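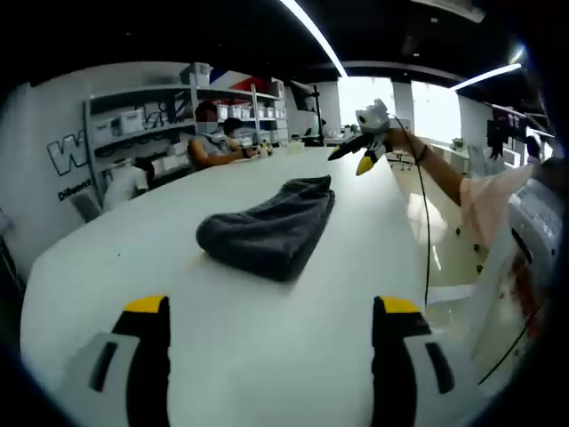 The Towel Table: Notes from Our Folding Afternoons

Put together by Naima Lamrani

Welcome, and thank you for stopping by! I have been meaning to make this page for ages, and it has taken me far longer than it should have, mostly on account of my stopping every few minutes to refold something. If you have been to one of our afternoons in the workroom at Vorkivgate you will know the big white table already, and if you haven't, well, it is the best folding table I have ever used. It is long, it is smooth, and there is room on it for a bath towel to lie out flat without drooping off one side (my kitchen table at home can't manage that, and neither can the bed, which is too soft to fold on properly).

We talk mostly about plain everyday towels on these afternoons, the gray and white ones that live in everybody's hall closet. I did bring fancy guest towels once, back in July, and people were so afraid of creasing them that we hardly got anything done.

My own method is the one my aunt taught me when we lived over the bakery on Kokance Street. Lay the towel out, smooth it from the middle toward the corners, fold it in thirds the long way, then in half, then in half again. Run the side of your hand along each fold before you make the next one. Put it away with the rounded edge facing out and the shelf looks tidy even when the folding wasn't perfect, and mine very often isn't. There is a second way, which we call the Seok fold around here, where you roll the last third and tuck it. It's lovely in a basket and hopeless in a stack, as I found out with a whole shelf of them – they came down on the cat.

A towel in a heap is where every one of these afternoons begins, and I have grown rather fond of the sight. A dark gray one like this, with its lighter border turned over along the bottom, is kind to a beginner: find the border, follow it along to a corner, and the rest comes easily enough.
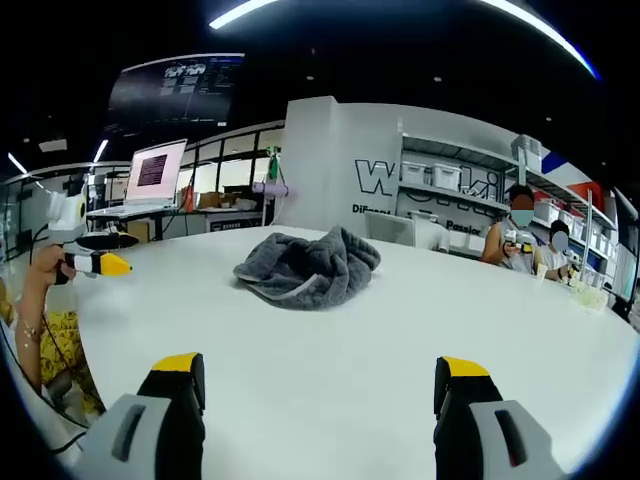
Should a towel be folded straight out of the dryer?

Give it a good shake first and let it lie flat for a few minutes until the steam has gone out of it. A towel folded while it is still damp in the middle will smell musty by the end of the week, and then it has to be washed all over again.

If you'd like to try the folding at home, start with one hand towel and work up to the bath sheets. I keep mine in the old Buris cupboard on the landing, hand towels on the left and bath towels on the right, with the beach towels up top where I need the step stool to reach them.

Page last updated Jun 1, 2026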